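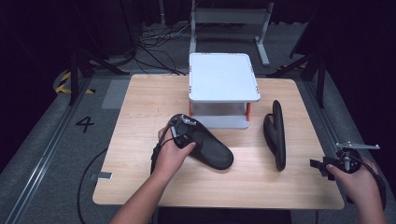
June
Andri Stöckli, Process Engineering, Albridge

6 Footwear stations: set-up and operation with handheld grippers

6.1 Scope

This section applies to the footwear stations at the Albridge site, where shoe handling is recorded with a pair of handheld grippers for use on the Lorkness packing cells. It covers preparing the station, recording a session, closing down, and the changes to duties and shift arrangements that took effect when recording began. Maintenance of the grippers is in section 9. Work inside the guarding of a packing cell is in section 11 and needs separate authorisation.

The recording software is called Melis. The grippers, cables and base units are supplied by Fatia and are referred to here as the left gripper and the right gripper. They are not interchangeable.

6.2 Terms

Operator: the person holding the grippers.

Station lead: the person who starts and stops Melis and who signs the session sheet. One station lead may cover two stations.

Cycle: one complete handling of one pair, from first contact to both grippers clear of the shoes.

Rejected cycle: a cycle marked by the operator or the station lead as unsuitable. It stays in the record with its mark and is left out of the set sent to Lorkness.

6.3 Before the first session of a shift

1. Check that the station number on the session sheet matches the number on the floor.
2. Check that the table does not rock. If it does, adjust the feet and repeat the position check in 6.4.
3. Wipe the table top with a dry cloth. Do not use spray polish.
4. Walk the length of both cables. Look for cuts, flattened sections and any place where the outer sleeve has pulled away from the connector.
5. Open and close each gripper ten times by hand. The movement must be even, with no grinding or sticking.
6. Check that the jaws meet along their full length.
7. Remove watches, bracelets and rings. Roll sleeves above the elbow or wear the close-fitting type.
8. Connect the left gripper to port L and the right gripper to port R. Turn the locking collar until it clicks.
9. Switch on the base unit and wait for the steady green light.

CAUTION. Never connect or disconnect a gripper while the base unit is on.

CAUTION. Cables lying across the floor are a trip hazard. Route them behind the table wherever the length allows, and keep the operator's standing area clear. Anyone entering the station during a session must come in from the side agreed with the operator.

NOTE. A flashing green light means that the base unit is still warming up. Amber means that one gripper has not been recognised. Switch off, reseat both connectors and start again from step 8. If amber shows a second time, enter the fault on the sheet and take the station out of use.

6.4 Position check

The position check must be carried out at the start of each shift, after any move of the table or the stand, and after a break in recording longer than 30 minutes.

1. Place the stand on its marks towards the back of the table.
2. In Melis, open Station, then Position.
3. Touch the tip of the left gripper to the first reference point and hold it still until the tone sounds.
4. Repeat for the remaining points in the order shown on the display.
5. Repeat steps 3 and 4 with the right gripper.
6. Read the result. "Within limits" allows recording. "Outside limits" does not, whatever the margin.

If the result is outside limits three times in a row, stop and call Process Engineering on extension 734. Do not move the floor rails or any bracket under the table.

6.5 Recording a session

1. The station lead selects the shoe type and size band in Melis and reads both aloud. The operator confirms them against the box label.
2. The operator sets the pair on the table in the starting arrangement given on the task card. Some cards call for both shoes flat, others for one shoe on its side.
3. The operator takes up both grippers and stands square to the table with elbows clear of the edge.
4. The station lead says "start" and presses Record.
5. The operator carries out the task on the card at normal working pace.
6. When both grippers are clear of the shoes, the operator says "clear".
7. The station lead presses Stop and marks the cycle Keep or Reject.
8. Reset the pair and repeat from step 4. Change the pair when the card says so.

NOTE. Hold slip-on styles by the heel opening unless the card says otherwise. Close the jaw on the edge of the opening until it is held, then stop squeezing. Continued pressure marks soft uppers, and the packing cell will copy the pressure along with everything else in the record.

NOTE. Do not slow down for the recording and do not exaggerate movements. A small fumble which the operator corrects in the ordinary way is kept. A dropped shoe is rejected, as is any cycle in which a bare hand takes over a movement the card assigns to a gripper.

NOTE. Dark shoes need the station lights at setting 2. Leave the setting alone between cycles of the same shoe type.

6.6 Time limits and rest

A session is limited to 18 minutes of holding time. Melis shows the running total and gives a single tone when the limit is reached. Finish the cycle in hand and put the grippers down.

After each session the operator changes to a task that does not involve gripping. Restocking the pair trolley and completing the session sheet both qualify. Box closing and hand taping do not.

An operator who has discomfort in the thumb, wrist or forearm must stop at once, whether or not the limit has been reached. The session is entered as "stopped, operator" with no further explanation required on the sheet. A stopped session has no effect on the operator's hours or grade. Repeated stops at the same station are passed to Heather Bright in Occupational Health, who will look at the table height and cable routing before anything else.

6.7 Changes to duties

The following replaces the packing hall duty list for staff trained on the footwear stations.

Pairing and boxing of slip-on styles moves to the packing cells as each style is released by Lorkness. Until a style is released, it stays on the hand lines in full. Part-released styles are not permitted, as the earlier arrangement left hand packers with only the awkward sizes and an unchanged hourly target.

Laced and buckled styles stay on the hand lines. No date has been set for recording them.

Staff who record are paid at the line lead rate for the whole of any shift that includes a session. Recording is offered first to people with experience of hand packing the style concerned. It may be declined without giving a reason, and those who decline keep their place on the hand line rota.

Each packing cell needs one attendant per shift. The attendant clears misfeeds, inspects one box from each batch, and decides whether a batch goes forward. That decision was formerly made by the shift supervisor. The attendant may stop the cell at any time and does not need approval to do so.

Hourly box counts are no longer kept for individual people in the cell area. Counts are kept per cell, and a stop made by the attendant is deducted from the running time before the count is reported.

NOTE. Several hand packers have reported that attending a cell is more tiring than expected, chiefly from standing and watching. Attendants therefore change over with the hand line halfway through the shift. The shift supervisor may not waive the changeover to cover absence.

6.8 Use of recordings

Melis stores the movement of the grippers, the view of the table and the cycle marks. Hands and forearms appear in the view. Sound is not stored. Sessions are filed by station and operator code. Only the station lead's sheet links a code to a person, and the sheets are kept in the Albridge personnel office.

Recordings are not used to assess speed, attendance or conduct. Requests from supervisors to view a session for those purposes are to be refused and reported to Process Engineering. An operator may ask to view their own sessions at any time and may withdraw a session up to the end of the shift following.

6.9 Closing down

1. Put both grippers down with the jaws open.
2. In Melis, choose End Session and wait for the file count to match the cycle count on the sheet.
3. Switch off the base unit.
4. Release the locking collars and disconnect both grippers.
5. Coil each cable loosely. Do not wind it around the gripper body.
6. Return the grippers to their marked trays and the pairs to the trolley, left shoe uppermost.
7. Sign the sheet. The operator signs first.

If the file count and the cycle count differ, leave the base unit on and call extension 734 before doing anything else at the station.

Albridge Process Engineering, extension 734 | © Albridge. For internal use | Back to top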